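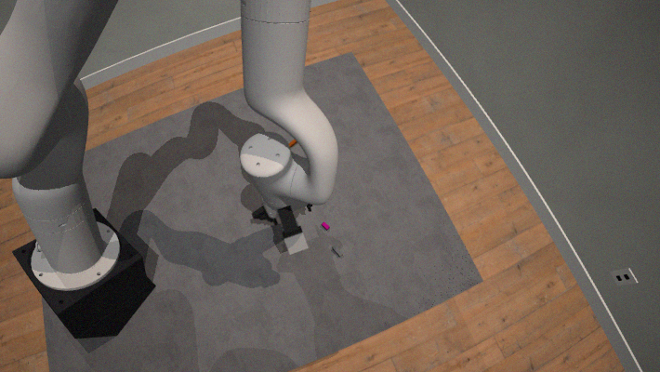 Nnamdi Adebisi reckons you should never put a mat on a timber floor until the floor has had a full day to dry after mopping, and after his message last month I've had to go and rethink half of what I do in the back room. He lost a whole patch of finish under a rubber-backed runner that way, poor bloke, and it came up cloudy white in the exact shape of the runner.

So, mats on floorboards! I've had boards in every house I've lived in and I've made most of the mistakes going, so have a cuppa and learn from mine.

First up, check the backing before you buy. Plain rubber can discolour some floor finishes, and the colour never comes back out (I had a lovely amber rectangle in the hallway at Boltosmont for 2 years, and I only got rid of it by sanding). Felt or a woven backing is much kinder. If you've already got a rubber one you love, put a breathable underlay beneath it and trim that a couple of centimetres short all the way round so it doesn't poke out.

Grit is the real villain. I lift every mat once a week, shake it over the back fence and run a soft broom over the boards before it goes back down. Vacuuming the top does nothing for the sand that's already worked its way through – and if you live anywhere near a beach you'll know exactly how much sand I mean.

For curling corners, roll the mat the opposite way to the curl, tie it with old stockings and leave it overnight. Mum used to iron hers through a damp tea towel, which works a treat on cotton and is a terrible idea on anything with a rubbery back. Ask me how I know.

Washing up mats is easy enough. A bucket of warm water, a squirt of dish soap, a soft brush, then rinse and hang it over the rail in the shade. Full sun makes the cheap ones go brittle. Mine usually takes until the next afternoon, longer in June, and I feel the underside with my hand before it comes back inside.

And if you do get that white cloudiness, don't panic and don't scrub. Open the windows, leave the patch bare and give it a good 9 days. Mine faded nearly to nothing. If it's gone dark or black, the water has got into the timber itself and you'll want a floor sander to have a look.

Next time I'll do chair legs – I have opinions about felt pads.

Comments

Forow Girl
The stockings trick worked on my laundry mat, thank you! Had been tripping over that corner since February.

Pete
What about cork underneath? Have some left over from the shed.

Tallar34
Pete, cork's fine if it's dry. Mine went mouldy by the back door.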